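Speaker notes – Getting kids to eat vegetables at school lunch
Herkstead parents' evening, June 28, 2024

Thank Gavin Lindsay for the hall + the tea.
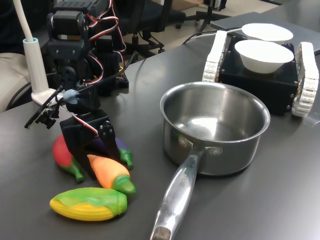

Start with the waste numbers. Guthrie kitchen, 700 lunches a week, 77 trays came back with the veg untouched on the worst day. Pause. Let them groan.

Then what we changed:
- veg served first, while they're hungry in line. Small scoop
- raw pepper and carrot sticks instead of boiled. Cheaper too
- kids name the dish. "Dragon beans" – get the laugh, move on

We use this cookie to remember your settings and count visits. Accept | Manage choices

Don't oversell!! December was bad, flu week, half the school out. Say so before someone asks.

Hamish Lennox story – 16 tries before his son ate a pea. Keep it short, ran way over last time.

At home part. One bite is fine. No dessert bribes. Put it on the table, eat it yourself, shut up about it. Let them wash and tear the lettuce, even if it takes 30 minutes and teh floor gets soaked.

Money question will come up. Answer: same budget, we moved it from juice. Durkus school did the same, ask thier cook for the menu sheet.

Sign-up for tasting day by the door. Pens!!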